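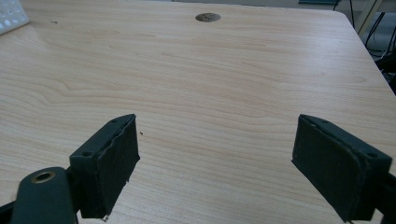

Company > Who we are > About Plalden

Plalden is a small company that makes one thing and rents it out: the Plallis hand kit. It is a gripper with two fingers which a person holds in the hand and uses for ordinary table work, picking up, turning, putting down. A camera on the tool records the work, and the customer uses the recordings to teach a robot arm the same job. Most of our customers are laboratories, small workshops and technical schools that have one arm and not many hours to program it.

We started in January with 2 kits and a rented room above a bicycle shop in Wanow. Before this we repaired laboratory equipment, and we still do it for old clients when they ask. The first Plallis fingers were too smooth and small parts turned in them. Now each finger carries a pad on its inner face, fixed to a block with screws. The pads are the part that suffers. They become rough at the edges after much use, and we prefer to say this openly on our own page. New pads are included in the rent, and you can change them yourself with the small screwdriver from the case.

What you receive

The case has the gripper, the camera with its cable, a set of spare pads, a charger and a printed guide of 18 pages. The guide is in English and it has been read by a native speaker, which this page has not. The shortest rental is one week. If you need the kit longer, please tell us before the week ends, as the next customer is often already waiting.

With the kit comes Ojo, our program for looking through the recordings. In Ojo you mark where one attempt finishes and the next begins, throw away the bad ones, and export the rest. It runs on a normal office computer. It does not train the robot for you. We can do the training as a separate service, but many customers have their own people for this and we are glad to hand over the files.

How we work

When a new customer writes to us, we first ask for a short description of the task. Then we try it ourselves on our own bench for a day or two. Sometimes the answer is that our gripper is wrong for it. Soft bags of liquid are difficult, and very thin sheets lying flat on a table are still nearly impossible for us. In such a case we do not charge for the trial.

For one customer who sorts sample tubes we made 874 recordings, and we learned a lot about how tired a hand gets. From that job comes our rule to change the person after each hour. We also made the handle lighter, and the newer fingers are now 600 hours in use on our bench with only the pads replaced.

Visits

You can visit us in Wanow and try the kit before you rent. Please write first, the room is small. We do not have a showroom, you will see the bench as it is when we work. The entrance is from the yard and the stairs are steep, so if this is a difficulty for you we can bring the kit to your place inside the town.

Page last revised August 2020

Comments

benchtop_k: We rented Plallis for one week and then for another. The pads are easy to change, but the screws are tiny. Put a sheet of paper under before you start.

Marrow22: Does Ojo open recordings made with a different camera?

Plalden: Not at present. Send us a short file and we will look at what is possible.

old lathe: Tried the stairs. Steep is correct. The kit is good, and I would like a left-handed grip.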